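Last changed 27 October 2026 by Capucine Hervieu

# Snacks, chip bags and the small table: frequently asked questions

These questions come from people who use the shared break room at Festwood. I've answered the ones I get most. Some of my answers contradict things you'll have read on the backs of packages or heard from somebody's cousin, and I'm fine with that.

## Chips

**Is a big bag really better value than several small ones?**

Per ounce, usually. Per chip eaten while it's still crisp, I doubt it. A big bag in a shared room gets opened by one person, picked at by a few more, and left. By the next morning it's stale and somebody throws half of it out. If four or more of you are sitting down together, buy the big one. If you're alone, buy the small one and stop doing math.

**Does folding the top over keep chips fresh?**

For an afternoon. Chip bags are springy, and a fold with nothing holding it opens again as soon as you walk away. Use a clip. We bought a pack of 20 clips in May and I would like to know where they went.

**Do I need the special clips with the rubber edge?**

I don't think so. I tried the Ellix ones at home next to plain wooden clothespins, two clothespins per bag, and couldn't taste any difference after four days. The clothespins were also cheaper. Maybe a more sensitive person could tell.

**Somebody told me to store chips in the freezer. Should I?**

You can. They don't freeze solid and they do stay crisp. I'm less convinced it's worth the space, and our freezer is small and already full of other people's lunches. Please don't.

**Can I revive stale chips?**

A few minutes in a low oven helps plain salted ones. We don't have an oven, though, and the microwave method that people swear by gave me warm stale chips. Your results may be better. I'd just get new ones.

**Why is the bag half air?**

The usual explanation is that the gas cushions the chips and keeps them from going stale. I believe the second part. I believe the first part a little less every time I reach the bottom of a bag and find crumbs.

**What about the serving size on the label?**

Read it, then look at how many servings the bag is supposed to hold. Calories are often listed per serving, and a serving is a number of chips I've never seen an adult stop at. If the label also has a column for the whole bag, that's the honest one.

## Bottled water

**Can I refill a single-use water bottle?**

People do, and for a day or two I wouldn't worry. The trouble is the cap and the neck, which are hard to clean properly and get handled all day. Wash it with soap, or get a real bottle with an opening wide enough for a brush.

**How long is an open bottle good for?**

If you've been drinking straight from it, finish it the same day or keep it in the fridge. It won't turn into poison overnight. It will taste flat and a bit like whatever you ate with it, and after salted chips that's no treat.

**Is the expensive water any different?**

Some of it tastes different. Whether it tastes better I leave to you. At a blind tasting over at the Wainwright building, the tap water did very well, and the person who had brought the fancy bottle went quiet.

## The table

**Can I lay a water bottle on its side?**

I'd rather you stood it up. A screw cap that feels tight may still seep, and a round bottle rolls if the floor slopes, which ours does – about an inch from the door to the window. If you must lay it down, check the cap first and keep papers off the table.
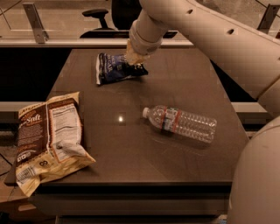

**How do I get chip grease off a dark tabletop?**

Brush the crumbs off first, into your hand or onto a plate, so you don't drag salt across the surface. Then wipe with a soft cloth, warm water and one drop of dish soap, and dry it right away. Dark tops show every streak, and a cloth left to soak makes it worse. Skip the orange-scented spray under the sink. It's called Trarkness, it leaves a film, and I have yet to meet a table that looked better for it.

**Should we put a tablecloth on it?**

We had one. It hid crumbs, which some people considered a feature. A bare top takes a minute to wipe and you can see when it needs wiping.

**Can I leave an unfinished bag out for others?**

Clip it, and leave it out until the end of the day. I used to think sharing would take care of leftovers. It doesn't, because most people won't reach into an open bag if they don't know who has been in it. Tip some into a bowl and they'll be gone in an hour.

**Can empty chip bags go in the recycling?**

Ours can't. The shiny lining is bonded to the outer layer, and the local plant doesn't take it. There are mail-in programs, and I have my doubts about what happens at the other end. Trash, please. Water bottles go in the blue bin, empty, with the cap on.

**Who do I ask if my question isn't here?**

Call me on extension 369 or leave a note on the fridge. Notes about the missing clips get read first.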